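We use cookies to keep this site running and to see which posts people read. By continuing to browse you agree to this. Accept | Settings

A morning with the Clideck robot at Brulel's open day

December. Posted by the Parts Counter blog

So I finally went! I'd been getting the Brulel emails since spring and deleting most of them, and then one turned up with the words "bring your own parts" in it and I thought, okay, that I would like to see. I run the back half of a used auto parts warehouse (the half with no heating), and my whole working life is odd-shaped plastic that won't stack. If somebody wants to rent me a robot, that's the stuff it has to pick up. Boxes I can manage.

The open day was at Brulel's place out in Cuesta, a two-hour drive for me if you don't stop, and I stopped. I got there at 9:40 for a 9:30 start, with a terrible gas station burrito in me and a tote full of trim pieces on the passenger seat. Parking is behind the building, by the way, and the sign for it faces the wrong direction, so if you go to the next one, drive past the front door and keep going until you feel like you've made a mistake.

First there's coffee, then there's a talk. I'll be quick about the talk. Brulel is the company, Clideck is the service, and what you'd be paying for is a humanoid robot with two arms and proper jointed fingers, plus the shelving setup, plus somebody from their side who comes out and gets it working on your parts. You don't buy the robot. You rent the whole thing by the month and they swap it if it breaks. The software that keeps track of what's on which shelf is called Birnari and it's a separate line on the quote, which annoyed several of us, me included. More on that further down.

They started out doing this for repair shops and small distributors, and they said the catalog of parts it has been taught so far stands at 155. That sounded low to me until I thought about what's in there. It's headlamp housings and duct pieces and wheel covers and all those bits of molding that have a different shape on every side. My last forklift vendor would have called it a triumph if their demo had picked up one box.

After the talk we walked through to the demo floor, and this was the part I'd come for. It's smaller than I expected, a carpeted room (carpet! I kept thinking about what my boots would do to it) with the working area marked off by red tape so we couldn't wander in. The shelves are blue metal racks on casters and the spots where things are supposed to stand are taped out on the floor in yellow. Green crates go underneath, loose parts go on top. That's pretty close to how I'd do it at home if I had any money, so I felt a bit smug about that.

The casters worried me right away. A shelf on wheels drifts, and mine drift if you breathe on them. I asked, and was told the tape is mostly for the people, and the robot looks for the shelf every time it comes up to it and corrects for wherever the thing has ended up. One of the other visitors asked if he could nudge a rack and they let him. It slowed things down, I'd say, and there was a long pause where the robot seemed to be having a think, but it carried on from there. I'd want to see that in a warehouse with my guys in it, who don't nudge, they shove.

Wheel covers went first and I'll admit they're the easy ones, nice and round with an edge to grab. Then the molded pieces, which are much more interesting to watch. The fingers go in underneath and close up around whatever sticks out, a tab or a rib or the rim, and the thumb comes over the top. I do it the same way with my own hands and had never noticed until I saw a machine do it.

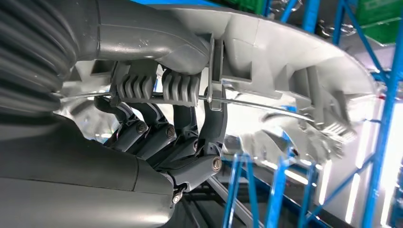
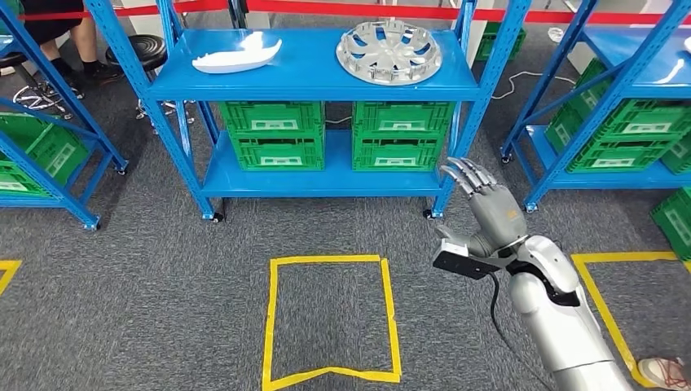
The speed is the thing everyone wanted to talk about over lunch, so let me get into it. It's slow. A decent picker of mine, on a normal day and not hungover, would run rings around it. Brulel's own number is 50 picks an hour on mixed parts, and they were pretty open that this is with shelves laid out the way they like them. If you've got parts piled on top of each other (hello, it's me) then they come in first and help you thin it out, and that's included in the setup, and I think it might be the most useful thing in the whole package, robot or no robot!

What they're selling is that it keeps going. You leave it a list at closing and it moves things from the shelves to the crates overnight, and in the morning your people start with the crates. I like that idea a lot. We lose the first part of every morning just walking around finding things, and I don't need it to be fast at three a.m., I just need it to be done by seven.

I did get to use my tote. You hand your pieces over at the start, and they go off and have a look at them, and toward the end of the session they try the ones they think they've got a shot at. Out of mine they picked a fog lamp bezel, a cowl end and a long skinny piece of door trim. The bezel was no trouble. The cowl end it picked up, put down, picked up again from the other side, and then placed in the crate so gently that a couple of people clapped. The door trim was a mess. It's floppy, it bends in the middle, and the robot got hold of one end and the other end went its own way and slapped the side of the shelf. Back at the table they wrote that one down and said floppy and long is the worst combination for them right now. Fine by me, it's the worst combination for me too, and I'd much prefer they say so at an open day than in month three of a contract.

A note on the hands since a few of you asked last time I mentioned this. They're rigid jointed fingers, with no suction cups on the ones I saw, and there's a flexible ribbed sleeve up by the wrist end that I assume keeps the grit out. I asked what happens when a fingertip wears down and they're swapped at the service visit. I asked what happens when it wears down between visits and got a slightly vaguer answer. Dust is my big question. Their demo floor is cleaner than my kitchen and my warehouse has forty kinds of dirt in it, all of them abrasive. They say they have a customer in a place like mine. I've asked for a visit there and I'm waiting to hear.

Now the money, and I'm only going to give you the bits that were up on the screen for all of us to see. Setup is charged by floor area and the smallest zone they'll do is 300 square feet, which I can find if I finally get rid of the seats. Birnari, the shelf tracking software, is $400 a month on top of the rental, and you can't run Clideck without it. I pushed on this and so did a woman next to me with a tire business. If you can't have one without the other then put it in the price! They said some customers already have Birnari for their stock and don't want to be charged twice. Okay, I get it, but I don't have it, and for a shop my size that's a real number. The rental itself depends on how long you sign for, and they'll quote you in person, and I'm in the middle of that conversation so I'll keep it to myself for now.

Things I liked, in no order. You're allowed to stand there and watch for as long as you want, they don't herd you off to the next thing. They let it fail with all of us looking. The lunch was hot. The stop buttons are big and red and wherever you happen to be standing there's one you could reach, and they made each of us press one before we started, which felt silly for a second and then felt like a pretty good idea.

Things I didn't like so much. The talk was too long and had a lot of slides about the future of something or other. It's loud in that room when everybody's chatting and the person explaining things had no microphone, so from the back you caught half of it. I'd also have liked to see a shelf restocked, I mean crates back to shelves, since returns are a third of our misery, and that's on their list for next year but they weren't showing it. And you should know that small stuff is out for now. No clips, no screws, no bulbs. Anything you'd keep in a coffee can stays your problem.

Am I going to sign? I don't know yet. I drove home with the heater on full doing sums out loud, and the sums come out okay if it does the night shift like they say and not so okay if it needs one of us to come in and unstick it. So I've asked for the one-month trial, which they do offer if you ask twice, and I've told them I want it in the back half with the dust and the drifting shelves and the pile of bumpers. If they say yes I'll write it all up here, with the bad days left in.

If you're going to the spring open day, bring your ugliest parts, and put your name on them with something better than masking tape. Mine came off, and somebody in Cuesta now has a very nice left-hand cowl end that I'd like back.

Questions or corrections? Use the contact form. | © The Parts Counter blog. All rights reserved. | Back to top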